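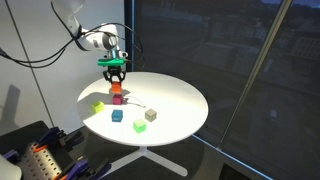 Section 9: Laying out the cubes

I like to set up on a round table with a smooth top (mine's white, and the colors really pop!). You'll need six cubes, each a different color.

1. Wipe the tabletop and let it dry.

2. Tip the cubes out of the Rendley pouch and spread them around a bit. Any side can face up.

3. Slide them in toward each other until you've got a loose ring. Leave a finger's width between neighbors.

4. Check your lighting. I get strong sun on one half of my table in February, so I go by the colors on the shady side first.

Note: Veronika Bodnár starts every layout with magenta at the back, and I've picked up the habit, but any order works.

Caution: Don't stack cubes near the rim – they slide on a slick top, and mine have hit the floor more than once!
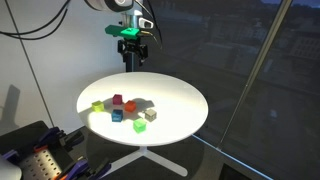 Loose ring, with magenta toward the back

5. Happy with it? Go on to the stacking patterns in Section 20.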